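Breaker trips when the shop compressor restarts, but never on the first start of the day

Posted in Electrical > Motors and Compressors
3 replies

Caradog Parri
Joined in January

I have a single-stage belt-drive air compressor, 3 hp motor, 240 V single phase, on a dedicated 30 A two-pole breaker. Tank pressure switch cuts in at 95 psi and cuts out at 125 psi. It is a secondhand unit with a Metach pressure switch and what looks like the original motor.

The symptom is consistent. With the tank empty, it starts cleanly and runs up to cutout with no trouble. When the tank drops to cut-in pressure and the motor tries to restart, it hums, turns slowly for a second or two, and the breaker trips. If I pull the safety ring and bleed the tank down to almost nothing, it starts again without complaint.

Things I have checked so far:
Voltage at the switch is 243 V with the motor off and 238 V with it running.
Running current is 14 A on the clamp meter, against a nameplate of 15 A.
Belt tension is reasonable and the pump turns freely by hand with the tank empty.
Start capacitor was replaced last year with one of the same rating.
Terminals at the breaker and the switch were retorqued.

I am inclined to fit a larger breaker, but the wire is 10 AWG copper and I don't want to do something stupid. Is this a motor problem, a breaker problem or something on the air side?

Amanuel Yilma
Member, Motors and Compressors

Leave the breaker alone. 10 AWG and 30 A is a sensible match for that motor, and a running current of 14 A tells you the motor is not overloaded once it is up to speed. Your fault is confined to starting against pressure, so look at the unloader first.

When the pressure switch opens at cutout, a small valve on the side of the switch should vent the line between the pump head and the tank check valve. You should hear a short hiss, two or three seconds, and then silence. With that line vented, the pump has no back pressure on the piston at the next start. If the line stays charged, the motor has to start against full tank pressure, and a single-phase motor with a start capacitor often can't do it. It sits near locked rotor current until the breaker opens. 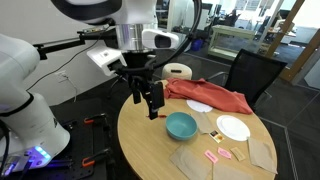 Three outcomes are possible at cutout, and each one points at a different part.

No hiss at all. The unloader valve is stuck or the small tube to it is blocked. Oil and water form a brown paste in that tube, particularly at the compression fitting. Disconnect power, empty the tank, remove the tube and blow it through. Check that the pin on the unloader moves when the switch lever moves.

A hiss that does not stop. The tank check valve is leaking back and the tank is emptying itself through the unloader. Remove the valve, clean the seat, and replace the disc if it is grooved. Debris from thread tape is a common cause.

A short hiss, then silence. The unloader is working and the air side is probably fine. In that case go back to the motor and check the start capacitor with a meter that reads capacitance, even if it is only a year old. Then check the centrifugal switch. Its contacts pit, and dust packs in behind the weights – a motor in that state may still start with no load and fail with a moderate one.

One more point. Measure the voltage during the failed start, at the motor terminals and not at the panel. A drop of a few volts while running is normal. If it falls below 210 V while the motor hums, you have a supply or connection problem as well.

Pekton
Member

I had the same thing on mine and it was the cold. Thick oil. Changed to a thinner compressor oil and it was fine after that. Worth a try, it's cheap.

Pistport
Member, Electrical

The oil reply doesn't fit the symptom. Cold oil would make the first start of the day the worst one, and that is the start that works here.

I agree with the unloader diagnosis. Two additions. First, do not run repeated start attempts while testing. Each one puts locked rotor current through the start winding, and that winding is not rated for it beyond a few seconds. Let the motor cool between tries. Second, if you replace the pressure switch, buy one with the unloader already fitted and match the tube size. Some replacement switches are sold without it, and they look identical in the listing.

Caradog Parri

No hiss at cutout. The tube was plugged solid at the switch end. I cleared it, the pin moves freely, and it has restarted at 95 psi every time this afternoon. Original breaker still in place. I'll order a new length of tube anyway, the old one is kinked near the check valve.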